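Nirkex Gallery: Wrist Views and the Mask Tool
Page kept by Tegwen Ruddock

The mask tool is the part of the Nirkex software that decides which pixels in a wrist camera image belong to the gripper and which belong to everything else. It runs before pose tracking and before the grasp labeler, so a mistake here gets passed down to both. Most of our work since December has gone into this one stage, and the other gallery pages (tracking, labeling, replay) will be filled in after it.

Two wrist views are on this page at present. Both have the held object close to the lens and a second gripper coming in from the right, and that combination was the reason for rewriting the mask code.

The old version used one fixed mask per gripper. Caradog Maddocks drew it by hand for the open position and again for the closed position, and the code blended the two using the jaw width. It held up well on empty jaws. With an object between the pads it left a thin rim of finger pixels along each side of the object, and the tracker read that rim as part of the object. A bottle came out wider than it was, and the error changed with the jaw width.

The current version starts from the linkage model. It takes the jaw width, places the outer plates and inner bars, projects them through the lens model, and then adjusts the edges against the image. The pads are handled separately, as they press against the object and the edge there has to be found in the pixels. 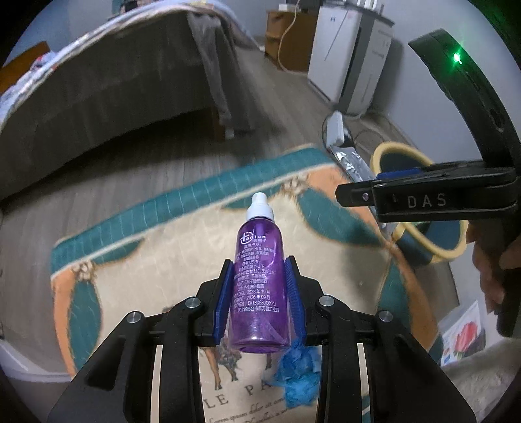

Spray bottle upright between the blue pads.

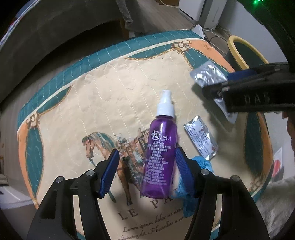
Mask fitting gives us one number to watch, the distance in pixels between where the model puts the linkage pivots and where the image has them. If it goes above 2 pixels, the fit is rejected and the image goes to a person for review. The round metal heads on the fingers, two on each side, are what the fit locks on to in both of these views. They are bright on matte black and they stay clear of the object, so they are easier to find than any edge of the finger. The pads were a worse target. Éabha Ó Dálaigh tried fitting to the ridges first and gave it up when a blue glove ended up against one of them, as in the second view, where the light blue runs up beside the pad and a color rule can't separate the two.

The other gripper

A gripper that isn't attached to the camera gets its own label. In the first version it was simply "foreground," and the labeler then treated it as something that could be picked up. Now the mask tool carries three classes: own gripper, other gripper, and world. The letters DAS on the side of the second gripper can be read in both views, but we don't use them for detection. They drop out of sight too easily when the jaw turns. The detector works from shape, with a check that the region reaches the border of the image.

A packet pinched in the other gripper stays in the world class. The foil in the second view is a fair test of that, with bright highlights close to a dark jaw. The boundary there still needs a manual touch more often than I'd like.

Printed text

Edivaldo Brandão added a text pass so that labels on held objects could be saved with the grasp record. It reads whatever it finds, and it can't tell a product label from print on the fabric below. For the spray bottle it returned the Chinese lines from the front and also "Lorem ipsum dolor sit" from the covering. The fix was to run it only inside the object mask. Text on a see-through object remains an open problem — print behind the object can show through and land inside the mask.

Review set

The review set is 838 images, with masks drawn by Honeylyn Magbanua and checked by Caradog. Of these, 31 are kept back and are never used for tuning. A full run takes 200 seconds on the office machine. The masks are stored as run-length files next to each image, and the Plesatix viewer opens them directly. Older masks in the two-class format load with a warning, and the other gripper shows up as world until they are converted.

Known faults in the current build

Strong lens curvature in the corners pulls the outer plates slightly off the model.
Dark sleeves next to the other gripper are sometimes merged with it.
The review screen forgets the zoom level between images.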